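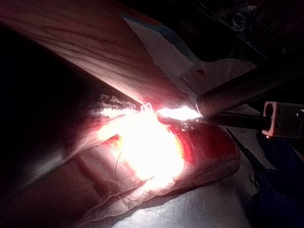 A Plaltis Suturing Challenge exercise, with gauze around the work area.

The Plaltis Suturing Challenge is a student competition in robotic surgery, run each December by the engineering and medical schools at Witkowska. Teams write software that guides a pair of surgical robot arms through a set of stitches, and are judged on how well the stitches hold and how rarely a human has to step in. The record for the second category was long considered an embarrassment to everyone.

History

The challenge grew out of a robotics elective taught by Gervásio Bittencourt, whose students had spent several terms teaching industrial arms to stack cups. Bittencourt proposed something with more consequences. The first edition drew four teams, three of which withdrew before lunch. The fourth, led by Aiguo Dong, won with a single knot that took 507 seconds to tie and came undone during the award ceremony.

A time limit was added the following year. The rules have since grown from one page to 133, of which the longest chapter covers what counts as a knot.

Format

Each team has 60 minutes at the console, including setup, which most teams use up in its entirety at least once in their careers. The task has two stages. In the first, an operator drives the arms by hand while the software records the motions. In the second, the software repeats the stitch with the operator's hands off the controls, and a judge watches the operator's hands.

Points are given for even spacing, for correct tension and for leaving the thread in one piece. Points are lost for dropping the needle. Losing the needle entirely is a separate offense with its own form.

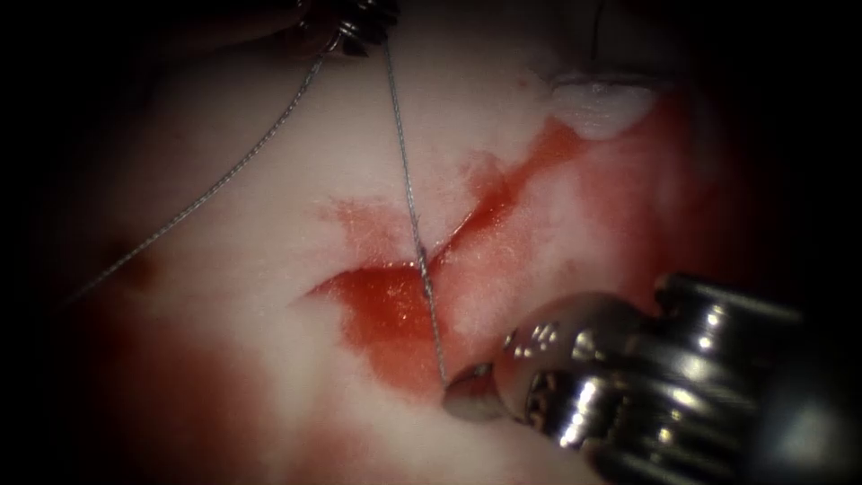 According to Gemma Londardi's later correction to the student paper, which had misspelled her name as well, tension is where most entries fail: "The arm will pull as hard as you let it, and the thread doesn't complain until it snaps." She argued that the scoring should give tension twice the weight of spacing. The organizers adopted the change two years later and described it as their own idea.

Teams

The most successful entrant is Bateo, a club that began in a basement lab and has won five times. Its main rival, Ollar, has finished second on each of those occasions and publishes a detailed report every spring explaining why. Under Rosângela Mendonça, Ollar was the first team to slow its arms down on purpose. It lost that year on time and was widely copied the next.

Criticism

Some medical students have complained that the challenge rewards tidy stitches on easy cuts. Engineering students have replied that they would like to see an easy cut. A freestyle round, suggested by Emerson Paiva as a compromise, was held once and is not discussed in the rules.

See also

Robot-assisted surgery
Surgical knot
Student robotics competitions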